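Part 3: Putting the notice together

Right, so you've set up your account and you've got the blank memorial page open in Testell. I wrote this part after doing my uncle's page, when I got plenty of it wrong the first time round, so I hope it spares you a bit of bother.

1. Click New Notice and type the full name in the top box. Put the name people knew them by in the second box. My uncle was Satish Mathew on paper and something quite different at the bowls club, and half his friends would never have found him otherwise!

2. Fill in the dates. Testell wants the day first. If you only know the year of birth, leave the day and month blank and it'll show the year by itself.

3. Choose a layout. There are 3, and I like the plain one (the one with the border squashes long names on a phone).

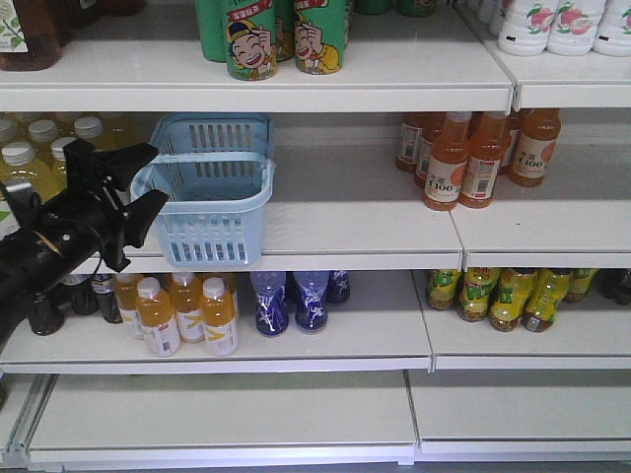
4. Write the opening line. Name, age, town, date of death. Keep it to 40 words, as that's all the Hullora newspaper feed will take, and anything longer gets chopped wherever it happens to land.

Note: the feed drops accents. If a name has one, ring the paper and ask them to put it back by hand.

5. Add the family. Press Add Relative for each person and pick how they're related. I'd do this with somebody sitting next to you, a cousin or an aunt, and a pot of tea. My cousin Zohreh Jafarzadeh spotted two missing grandchildren on ours before it went anywhere.

Caution: once you press Publish, everybody on the family list gets an email. There's no calling it back. Save as Draft until you're quite sure.

6. Write the life story. You get up to 30 lines and you really don't need to fill them. Schools, jobs, chapel, allotment, the dog, whatever they'd have talked about themselves. I wrote mine in one go, left it overnight and then took out most of the adjectives. 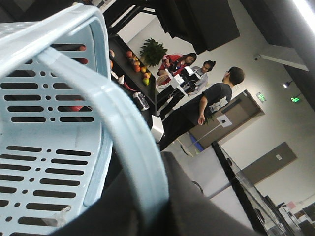
7. Put in the service details. Venue, time, and whether flowers are welcome or you'd like donations. Check the time with the funeral director and read it back to them over the phone.

8. Press Preview and read the lot out loud. Then send the preview link to 2 people who'll tell you if something's off.

9. Happy with it? Press Publish. The page shows up straight away, but the newspaper copy waits until the paper has approved it.

If the Preview button stays grey, you've missed a box in step 2 or step 7. Go back and look for the little red star.

Last updated 11 May 2019

Related guides
Part 2: Opening your account
Part 4: Moderating the condolence book
Changing a service time after publishing
Printing an order of service at home
Closing a page, or handing it to a relative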